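Forum > Kitchen & Storage > White wire rack, worth it for tubs?

ruba_c
Trying to get the food tubs off the worktop. Got one of those white wire racks with the solid boards, set it up on the white table to try it out before it goes anywhere near the cupboard. Pics from Saturday, four of them.

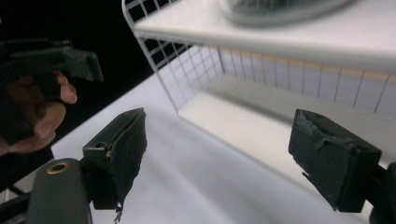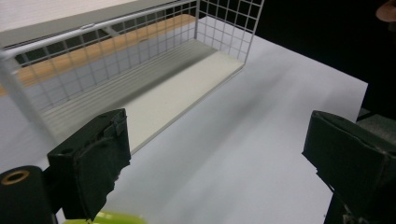
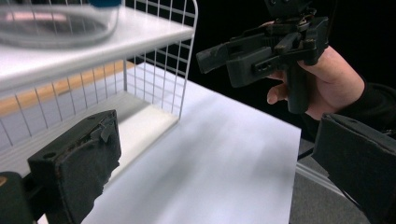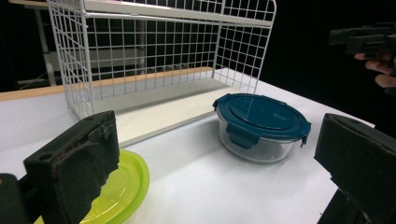

Do glass tubs go on the bottom board or the top one?

Bottom board. Glass is the heavy stuff, so keep it low and put the light plastic up top.

hauserman19
Agree with that. Mine was fine until I stacked glass upstairs, then the whole thing leaned. Lids seperate, always.

Kollis_fan
Disagree on lids. Lid ON the tub. Otherwise you end up with 19 lids and no idea which fits what. Snap-lock ones esp, the tabs catch on the mesh if you stand them on edge.

hauserman19
But then you can't nest anything?? Twice the space.

Kollis_fan
Don't nest glass. Chips the rims. Lost two that way.

ruba_c
Cupboard is 425 mm deep so space does matter a bit. Could do glass with lids on, plastic nested, spare lids in a row at the side - would that keep you both happy

udenby_ziad
Measure the door as well, not just the depth. Hinges stole a good bit of mine and the rack went back to the shop. Also wipe the wires before you load it, they get greasy quick near a cooker.

hauserman19
Compromise accepted I suppose. Still think lids on is a waste.

emaria
Who keeps round tubs anyway. Square ones pack better. Swapped all mine in September, never looked back

Kollis_fan
Round ones wash up easier, no corners. Each to there own

ruba_c
Not buying new tubs lol. Going with glass at the bottom. Will measure the hinges tonight, ta Ziad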